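How to Budget for Your First Small Robot Arm

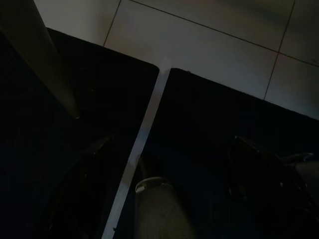
Roscoe Delacroix wrote in to say he would price the gripper first and the arm second, and after two arms I'm with him! The fingers decide what you can pick up, so start your list there.

Step 1. Write down the things you want moved. Measure the widest one and weigh the heaviest. Mine was a gray cylinder, and it ruled out half the grippers I liked.

Step 2. Get quotes for the whole setup. Our arm from Lolus came to $1938, and with the wrist camera, cables and a spare set of fingers the total was $2052 (a very nice surprise, I had feared worse). Ask whether shipping is included.

Step 3. Plan the floor. Black mats on light tile are cheap and easy to move while you're still trying out layouts. Check the reach on the data sheet, then mark it out with string before you order.

Step 4. Set aside 10 percent for parts that wear. Finger pads go first, then cables.

Step 5. Allow three weeks for delivery and a few evenings for setup. We ordered in April and I was grinning the whole first night!

Save your quotes in one folder, with the date on each.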